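Zollton Laundry Notes
README for the November release

Hello, and thank you for stopping by! Zollton is a small collection of washing diaries kept by households in Itilport, typed up and tidied so that anyone curious about everyday laundry (how often, how full, how warm) can have a good rummage. It grew out of a much scruffier list called Gunn, and a few old column names still carry that prefix, so please don't be alarmed when you meet them.

There are over 300 diary entries, spread across 3 plain text files: one for washes, one for drying and one for the odds and ends people scribbled in the margins. The margins are my favourite part, I must say. 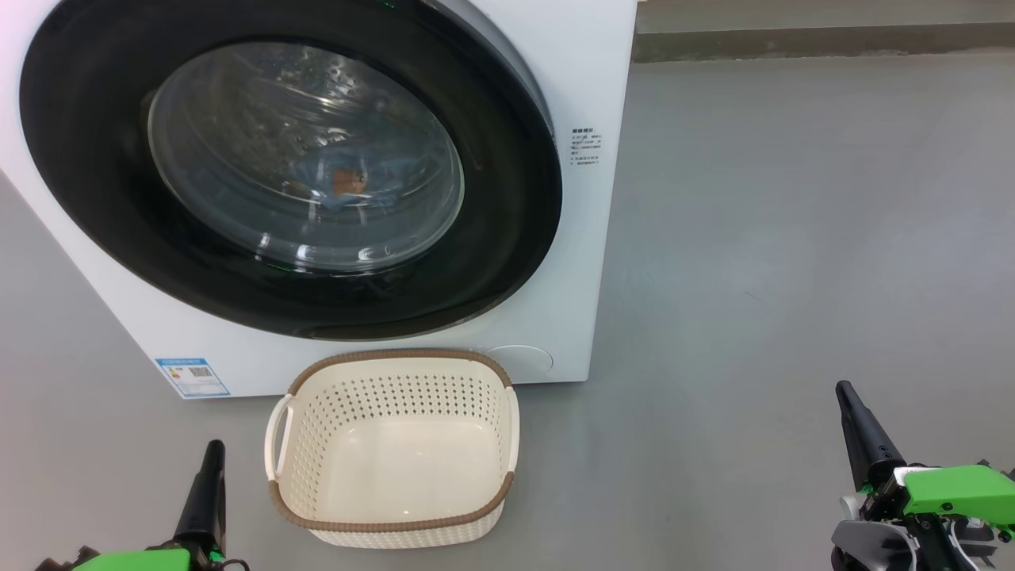 Front-loading washer, door glass with droplets on the inside.

Temperatures are in Celsius, exactly as written down by the household. Where a diary said only "hot", we have put 60 and set the guess column to yes, so do filter those rows out if you're after anything precise. Blank cells mean the writer left a blank, and we haven't tried to fill them in.

Known troubles: towels and bedding are muddled together in the older entries, and spin speeds are patchy.

You're welcome to use and share the notes freely, as long as you mention Zollton somewhere. Corrections can go in the Zekorik tracker under "diaries".

Last tidied 21st August.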